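Notes on reading a segment table

Clarketti put out its second-quarter report in August, and I spent an evening on the segment table, which starts on page 28. I own a small number of shares, bought before the company split its housewares unit from its packaging unit. This post is mostly a record of how I read the numbers, so that I can check myself next quarter.

The headline figure was operating margin, which rose. The press release put this down to pricing. I don't think pricing explains much of it. The company changed how it assigns warehouse costs between the two units, and the change is described in a footnote to the table. Costs that used to sit in housewares now sit in a line called "corporate and other." Housewares looks better, and the total does not move.

To compare the two periods you have to put the old costs back. The footnote gives last year's figures on the new basis but only for the full year, so the quarterly split has to be estimated. I used sales weights. Kaan Gezer, who reads the same filings, used floor space and got a lower margin for housewares and a higher one for packaging. His method is probably better if the Hakent warehouse is in the base. I could not tell from the text whether it is.

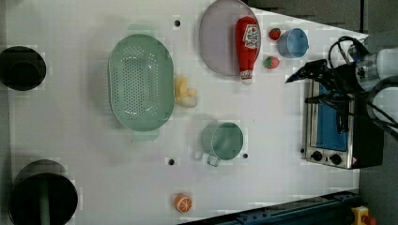 Colander, plate and toy ketchup bottle on a white tabletop.

Inventory is the other item I follow. It grew faster than sales for the second quarter in a row. Management said it was building stock ahead of the move to a new distributor, Beson. That may be right, but the receivables line went up as well, and a stock build does not explain receivables. Longer payment terms would.

Cash flow from operations was positive after working capital, though only because payables were stretched. Up to 80 percent of the change came from that one line, by my count. I have left my estimate for the full year where it was and will redo the warehouse split when the annual report gives the quarterly figures.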